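Brunar Children's Fitted Sheet
June
By Venla Honkanen, Product Information, Poteveo

The Brunar fitted sheet is supplied by Poteveo to family guesthouses, boarding houses, children's wards and private households. It is made for single and small double mattresses and is sold separately from the Brunar duvet cover and pillowcase. The present edition replaces the spring edition of this page. Customers who hold a printed copy are asked to discard it, as the washing instructions have been revised.

Material and construction

The sheet is woven from combed cotton with a thread count of 200. The cloth is printed before cutting, so the position of individual motifs differs from one sheet to the next. Poteveo does not match the print at the corners and does not accept returns on that ground.

Elastic runs along the full hem. Earlier editions were elasticated at the corners only, and a number of institutional buyers reported that the long sides worked loose under restless sleepers. The corner seams are double stitched and the seam allowance is bound.

The depth of the side panel is 32 centimeters. This is enough for most mattresses with a thin topper. Buyers who use a thick foam topper should order the deep version, listed under a separate article number.

Patterns

Two patterns are in production. Alphabet has a pink speckled ground with letters, simple shapes and small cartoon figures. Harbor has a gray ground with boats and is available in the single size only.
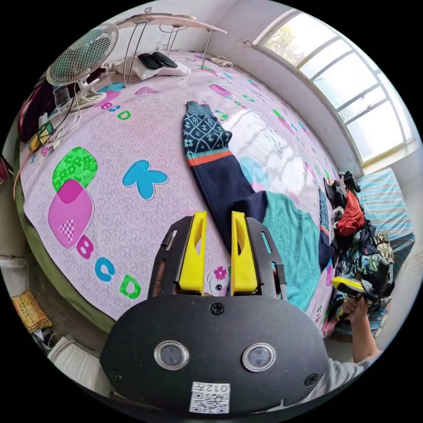
Pink speckled ground with letters and rounded squares.

The colors are fixed with a reactive dye and are rated for frequent laundering. Some softening of the darker letters is to be expected over the life of the sheet and is not considered a fault. Screens vary, and buyers who need to match existing linen should request a cloth sample from the sales office before placing an order. Samples are free of charge and need not be returned.

Washing and drying

Wash before first use. The sheet may be washed warm with similar colors, and hot where hygiene rules require it. Chlorine bleach must not be used. Fabric softener shortens the life of the elastic and is not recommended.

New terry towels and fleece items should be kept out of the same load for the first few washes. They shed a good deal of lint, which settles on the smooth cotton and is tedious to remove.
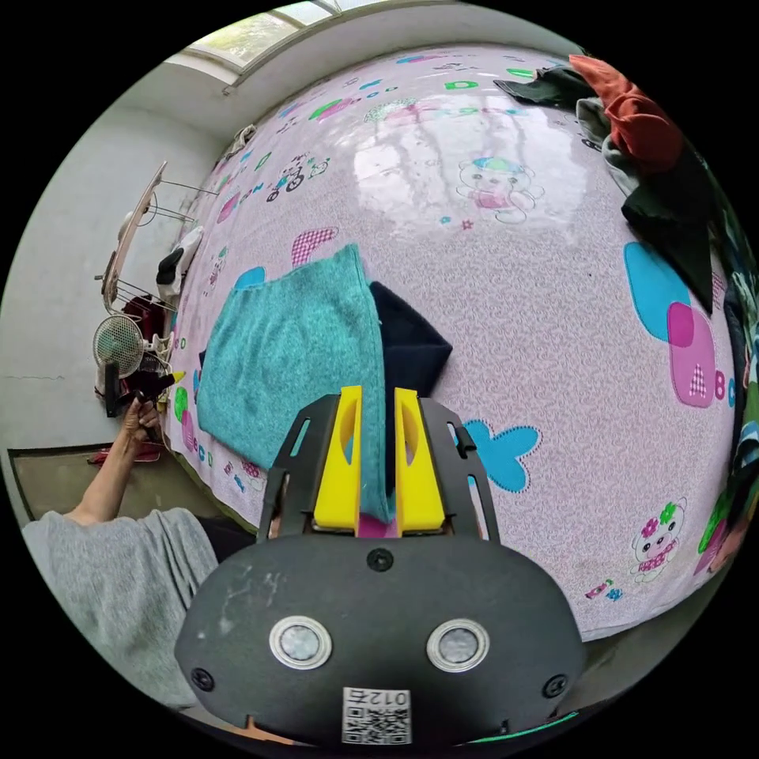 Tumble drying is permitted on a low setting. Sheets should be taken out while slightly damp and pulled into shape by the corners — this makes ironing unnecessary in most households. Laundries that use a roller iron should feed the sheet with the elastic hem trailing and keep the hem itself off the roller.

Shrinkage after the first wash is allowed for in the cut. A new sheet will therefore feel a little generous on the mattress until it has been laundered.

Fitting

Begin with a corner at the head of the bed, then fit the corner diagonally opposite. The remaining two corners will follow without strain on the seams. The care label is sewn into the foot end and serves as a guide to direction.

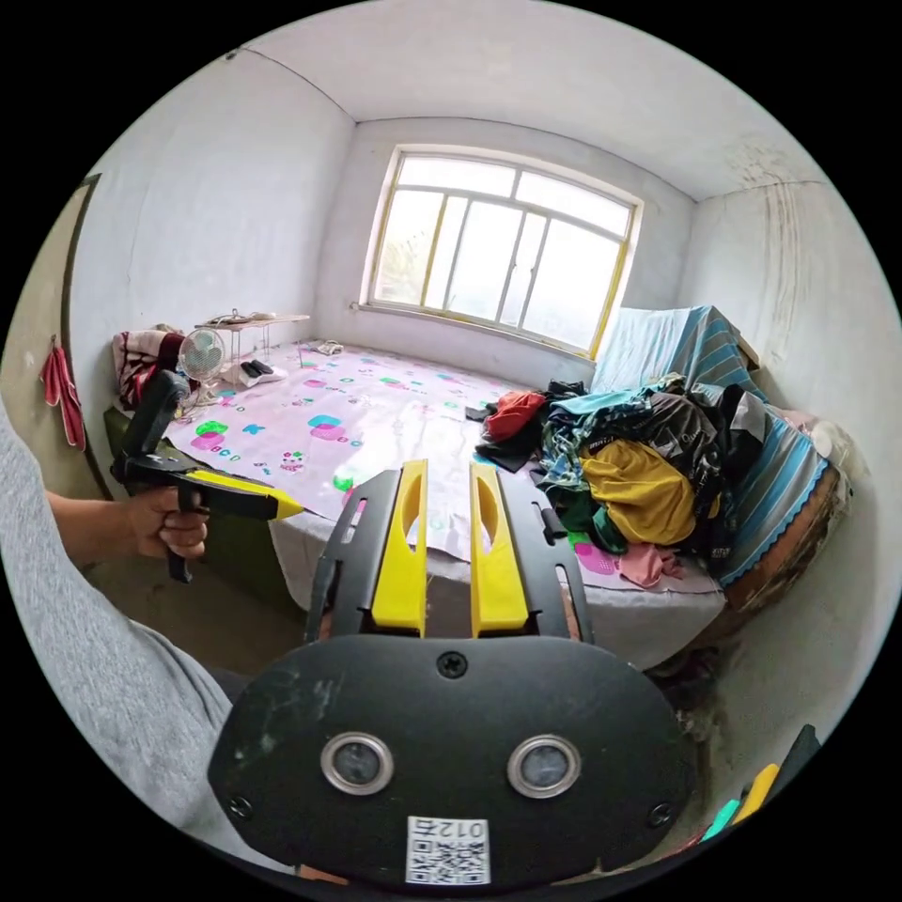
Buppha Rojanasak writes that her guesthouse changed over to the full elastic hem last season and has had far fewer sheets come adrift in the night. She would prefer the care label at the head end, where her staff begin, and asks whether the size could be printed on it in larger type.

The request for larger type has been accepted and will apply from the next production run. The position of the label remains under review.

Storage

Sheets should be stored clean, fully dry and away from direct light. For institutional stores, Poteveo advises folding in quarters with the elastic turned inward and stacking by size.
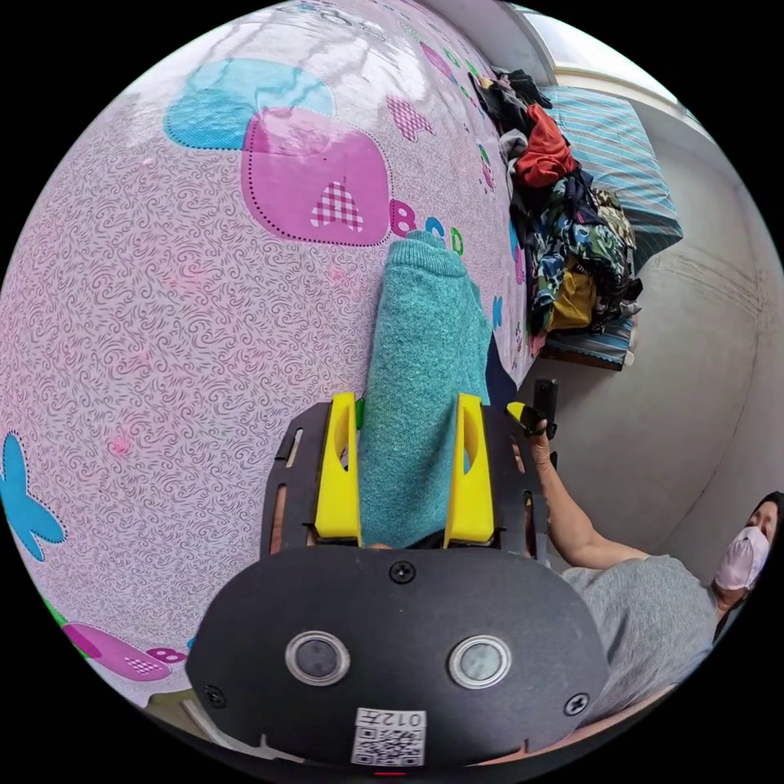 Plastic bags are suitable for transport but should be removed on arrival. Cotton kept in closed plastic for long periods may take on a stale odor, particularly in basement stores.

Ordering and delivery

Households may order single sheets through any Poteveo retailer. Institutional orders are packed in cartons and handled by Vasconcelos, our distribution partner. Orders received by noon on Monday are dispatched within the same week. For orders above 700 sheets, a delivery schedule is agreed in writing beforehand.

The article number for the single size in Alphabet is 124. Questions concerning existing orders should be addressed to Mogens Oddsson at the sales office, with the order number stated in the subject line.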